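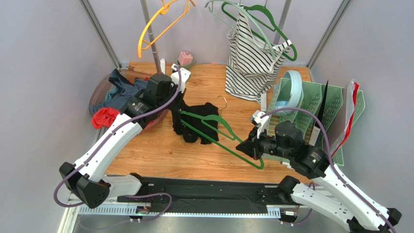

Skomwood stellt Ordnungsprogramm für kleine Wäscheräume vor

Skomwood erweitert im Februar sein Sortiment um die Serie Evari. Sie umfasst 36 Artikel für das Sortieren, Aufhängen und Aufbewahren von Kleidung, darunter Wäschekörbe, Kleiderstangen und Kunststoffbügel in mehreren Farben.

Die Serie richtet sich an Haushalte, denen für die Wäschepflege nur wenig Stellfläche zur Verfügung steht. Fast 100 Haushalte haben die Artikel vor der Markteinführung im Alltag erprobt.

„Getragenes kommt in den Korb, Gepflegtes auf den Bügel. Dafür genügt eine kleine Ecke der Wohnung“, erklärt Bianca Pîrvu, Leiterin der Produktentwicklung.

Evari ist zunächst in 16 Filialen der Handelskette Cevora erhältlich. Fachhändler können Musterbügel und Preislisten ab Mittwoch bei Skomwood anfordern.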